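Notebook, April. Visit from the Binel people, handheld gripper demo

Written up the same evening, partly from Natália's notes. Present from our side: me (Drita), Natália Hudec, Shewit Tilahun. Visitors: Thérèse Beaulieu and four colleagues from Binel, plus Sorin Nikolovski, who came over from the Rasalville site to see what we've changed since the winter.

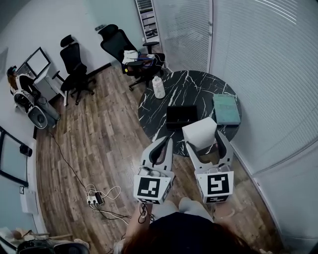

They arrived at 9:40. We skipped the slides and went straight to the grippers, as Thérèse had asked for in her last email. Shewit did the first run without talking, then a second one with commentary. The second was the better one to watch. Next time do only that.

Task was the usual short tabletop one: pick up the white box, carry it across, put it down, open both hands, back to start. We kept a few other things on the table so the visitors could ask for a different object if they wanted. They asked for the book almost at once. It's a poor object for these fingers when it lies flat. Shewit slid it out over the edge with the left hand and took it with the right. Sorin wrote that down and asked if we teach it or if people find it themselves. Mixed. Natália says most new operators try pinching the spine first.

Tracking. I had worried about the black table top and the glare coming off it, and I kept the blinds closed for that. The marker cubes tracked well for most of the morning. We dropped the left one twice, both times when Shewit turned the wrist inward and the cube face went nearly edge-on to the overhead view. The recorder flags it, so we stopped and redid those two. Thérèse wanted to see the flag, so I pulled up the log at the desk. It reads fine to us but not to an outsider. Column names need work before we show it to anyone else.

Numbers from the session, for the record: 61 runs saved, including the ones the visitors did. Sessions capped at 30 seconds per run. Log shows 97 percent of samples with both cubes found. I'd like that broken down by left and right before I quote it anywhere.

Visitors' turn started at 10:30. Three of the five tried it. What I noticed:

Everyone grips too hard at first. The box survives but the fingers bend more than they should, and the width reading goes flat at the bottom.

Two of them moved their whole body instead of their arms and drifted out to one side of the table. A mark on the floor would fix this. Natália has tape.

One person asked to swap hands. We have no left-handed instructions at all. Added to the list.

Questions I could answer: how long to train an operator (an afternoon), whether the cubes need to be recalibrated after a knock (yes), whether Isby can read the files directly (yes, since the March build).

Questions I could not: what happens with two operators at one table, and what the Malabanan finger pads cost in quantity. Thérèse is thinking of ordering 900 of them across their sites, so a guess was no use to her. Sorin has the supplier contact and will write to them.

Sorin's own comment, over coffee, was that our reset between runs is slow. He timed a few. We spend longer putting things back than doing the task. He suggested treating the reset as a run of its own and recording it — the box has to travel back anyway. Shewit likes the idea. I do too, but the labels would need a second task name and the naming script doesn't handle that yet.

Finished at 12:15. Left gripper felt a little stiff on opening by the end, according to Shewit. I couldn't feel it myself. Check the slide before the next session and compare against the spare.

To do:
Rename log columns (me)
Floor tape (Natália)
Left-handed instructions, one page (Shewit)
Loss count per cube, left and right (me)
Supplier price (Sorin)
Try ten recorded resets and see if Isby accepts them (Shewit and me)

Thérèse asked for a copy of this morning's runs. Told her yes for ours. For the ones her colleagues did, she'll ask them first and let me know.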